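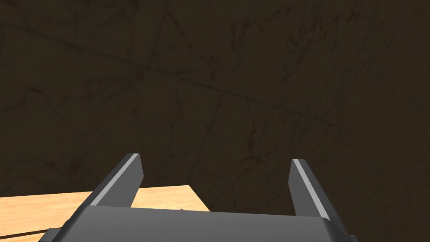 Chantelle Mokgethi had hoped to come home from the Orkembridge electronics fair with tired feet and a bag of leaflets, and she says she has both, along with a notebook so full that she has been writing up the inside cover. It was her first visit, and she would like more talks on power supplies next year, please, and fewer at the same time as lunch.

She was far from alone in enjoying herself. The doors closed last night on what the organisers are calling their busiest fair yet, with 205 exhibitors spread across the two halls and the long glass corridor that joins them (anyone who went last year will remember that corridor as the place where the coats were kept - the coats have been moved downstairs). Sensors took up most of the north hall, from tiny ones meant for greenhouses and fish tanks to the sturdier sort that go inside lorries, and the south hall was given over to circuit boards, connectors, batteries and all the testing gear that goes with them.

One of the longer queues was at the Poduval stand, where the firm was showing a battery monitor for small boats and mobility scooters. It warns the owner by text message when a cell is starting to weaken, and it can be fitted with an ordinary screwdriver. Elibariki Kioko, who led the work on it, spent so much of the fair explaining the wiring that he had lost most of his voice by the last afternoon, and was still cheerfully croaking away at visitors when the lights were being turned down. The monitor goes on sale in the spring, and a price has yet to be settled.

Prelladau came with a larger stand than usual and a good deal of news about its hearing loop equipment, which is already used in a number of theatres and village halls. The new version is smaller and draws less current, and the company plans to try it out in 40 halls before it goes into full production. Simão Sequeira would very much like to hear from halls with thick stone walls, as these have always been the awkward ones, and he asks that people write in with the rough size of the room and, if they have one, a floor plan - a pencil sketch will do nicely.

The talks upstairs were well attended too, and the one on repairing old radios had to be moved to the bigger room, which seats up to 200. Raelene Hoani gave it twice in the end, the second time without her slides, and stayed on afterwards to look at the sets that people had carried in with them.

Next year's fair will be at Wondthorpe while the Orkembridge halls have their roof seen to. It will again be held over 3 days, this time in October, and bookings for stands open on 11/19/18. Firms that exhibited this year will be sent a form by post and needn't apply again.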